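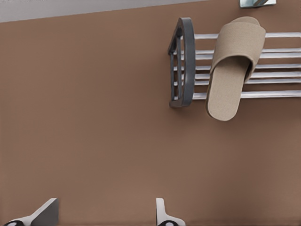 Fig. 1. Wall-mounted rack with horizontal rods, computer rendering.

Home | Syllabus | Lectures | Problem Sets | Readings | Contact

Unit 5: Reflection from Matte and Glossy Surfaces
Lecture notes prepared by Chunhua Lu, with corrections by Piyumi Barua

5.1 Terms

Incident light arriving at a surface is absorbed, transmitted, or reflected. For an opaque material the transmitted part is zero, and reflectance plus absorptance equals one. Reflectance depends on wavelength, and this dependence is what we call the color of the material.

Reflected light is divided into two parts for calculation. The diffuse part leaves in all directions above the surface. The specular part leaves near the mirror direction. Most real finishes have both. In Fig. 1 the brown wall is mostly diffuse and the pale rods show reflections along their upper surfaces.

5.2 Diffuse reflection

An ideal diffuse surface obeys Lambert's law. Its radiance is the same from every viewing direction and is given by

L = (rho / pi) * E

where rho is reflectance and E is irradiance. E falls with the cosine of the angle between the surface normal and the light. For a small source it also falls with the square of the distance. Students often apply a second cosine for the viewing angle. Do not do this. The projected area of the patch shrinks by the same factor as the intensity, and the two cancel.

Worked case: a wall with rho = 0.4 receives an irradiance of 1000 W/m^2 at normal incidence. The radiance is 0.4 * 1000 / pi = 127 W/(m^2 sr). Tilt the wall by 60 degrees and the result drops to 64.

5.3 Specular reflection

At a smooth boundary the angle of reflection equals the angle of incidence, and both rays lie in one plane with the normal. The reflected fraction is given by the Fresnel equations. At normal incidence, for a clear coating of index n in air,

R = ((n - 1) / (n + 1))^2

With n = 1.5, R = 0.04. R rises toward one at grazing angles. Metals need a complex index and reflect far more at normal incidence.

On a cylinder the normal turns through a full 360 degrees around the axis but is constant along the length. A distant source therefore gives a narrow highlight parallel to the axis. Roughness widens the highlight and lowers its peak.

5.4 Problems

1. Derive the factor of pi in 5.2 by integrating L cos(theta) over the hemisphere.
2. Find R at normal incidence for n = 1.33 and n = 2.4.
3. A small source is moved from 2 m to 4 m from a diffuse wall along the normal. By what factor does the radiance at the nearest point change?
4. Show that a convex mirror of radius r has focal length of magnitude r/2 for paraxial rays.

Problem 4 uses the sign convention from Unit 4. Submit derivations with units at each step.

Questions on these notes: Khang Trình, course office | Copyright Brasavstead Department of Applied Optics | Back to top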